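Kiltero Manipulation Challenge

The Kiltero Manipulation Challenge is a student robotics competition in which teams program a pair of robot arms to handle household and workshop objects inside an enclosed cell. It is organized by the Busside Institute and held each July. Entry is open to clubs and classes at secondary schools and two-year colleges. The contest is commonly called "the Kiltero," after the workshop building where the first edition took place.

History

The challenge grew out of an elective course at Busside in which students shared a single arm and wrote pick-and-place routines for wooden blocks. A second arm was added when the course moved to the Kiltero building, and the block tasks were replaced by tasks with everyday goods. The first open edition had 40 entrants. The most recent had 117, divided between the Galindo division, for first-year teams, and the Bromberg division, for returning teams.

Format

Each team receives a task sheet, a parts list for the cell, and a set of recorded demonstrations. Teams may collect further demonstrations by teleoperation before the event. In the final round the arms must run without operator input. Scoring is by completed step, with deductions for dropped objects and for contact between the arms. A run ends when the time limit expires or a judge calls a stop.

Tasks are grouped into three families: sorting, packing, and cord handling. Cord handling is restricted to the Bromberg division. It covers locating a plug, separating it from other cords, and bringing it to a power strip.
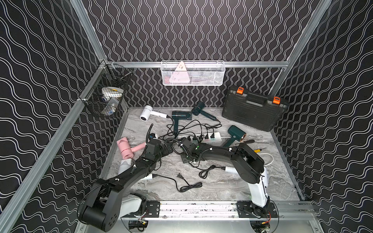
A two-arm cell with hair dryers and a power strip. Photo: Kiltero Manipulation Challenge

Work cell

The cell has three patterned walls held in an aluminum extrusion frame, with a light gray marble-patterned floor. Both arms are fixed to a rail along the front edge, so that their working areas overlap near the middle of the floor. Wire baskets can be hung from the frame for storage or used as targets in packing tasks. Small cameras on flexible goosenecks give a close view near the grippers.

Objects are not placed at fixed positions. The layout is changed between rounds, and cords may be left crossed or looped. Teams are told the object classes in advance but not the colors or the number of items.

Judging and data

Two judges score each run independently, and differences are settled from the recording. Recordings are kept by Busside and released to registered teams after the final. The archive held 3,000 runs as of November 2024. Sorting runs make up the largest share.

Rule changes

Early rules allowed teams to fit their own grippers. The present rules require the supplied grippers in both divisions, although fingertip covers may be added if they can be removed without tools. Changes to the camera mounts must be declared at check-in.

See also

Busside Institute
Galindo division
Bromberg division
Teleoperation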